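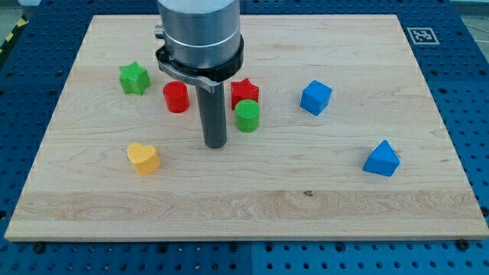
Progress Report to the Saker Fund
Mellutus Legal Help Desk, Tenant and Small Estate Program
2025-08-16

It has been a busy and very happy stretch for the help desk, and we're glad to be able to share where your grant has taken us. When we wrote to you in March we had one intake line, a waiting list we didn't like, and a plan for evening hours that existed only on paper. The evening hours are now running, the waiting list is much shorter, and people are finding us before their court date instead of the morning after it!

Calls and visits

We answered 3266 calls in the period this report covers. Most were from renters – repairs that never get made, deposits that never come back, notices taped to a door with a deadline already half gone. The next largest group was families sorting out a small estate after a death, often a car, a bank account and a house with one name on the deed. A good number of those callers thought they needed a full probate case. Many could use the short affidavit process, and it is a real pleasure to tell someone that.

Full representation went to 200 households. These are the cases where a lawyer from our office signed on, filed papers and stood up in court. The rest received advice, help with a form or a letter, or a referral to an office better suited to the matter.

Evening clinics

We held 11 evening clinics, two more than the nine we promised in the proposal. The extra two were both for simple wills and powers of attorney, which filled up so fast at the first sign-up that we added dates the same week. People bring their parents, their neighbors, their paperwork in grocery bags. We love these nights. They do run late, and we have started closing the sign-in sheet a half hour earlier so that everyone on it gets a proper conversation.

The Fan neighborhood clinic has been the strongest of the lot. Being on a bus route matters more than we guessed, and we plan to move one of the quieter sites closer to a stop.

Intake system

The switch to Cekby for intake and conflict checks is done. It took longer than planned. Old records came over with the opposing party's name in the wrong field, and we had to go through them by hand before we trusted a single conflict check. That work is finished, and a new caller can now be cleared during the first call in most cases – before, it was a callback the next day, and we lost people in between.

We still want better reminders. Text messages go out for court dates but not yet for clinic appointments, and we see it in the no-shows.

What has been harder

Interpreters are the sore spot. We can cover Spanish on any evening, but other languages have to be booked well ahead, and eviction timelines don't wait for that. We are using phone interpretation as a stopgap. It works fine for a short question and poorly for going over a lease.

We also spent less than budgeted on training, as two sessions on estate forms were pushed back while the court revised its packet. Both are back on the schedule, and we would like to carry that money forward if the Fund agrees. A one-page request is attached with the budget sheet.

Next steps

Clinic reminders by text come first, then the site move, then the two training sessions. We are also drafting a plain-language guide to security deposits, and would be delighted to send you the draft for comments before it goes to the printer.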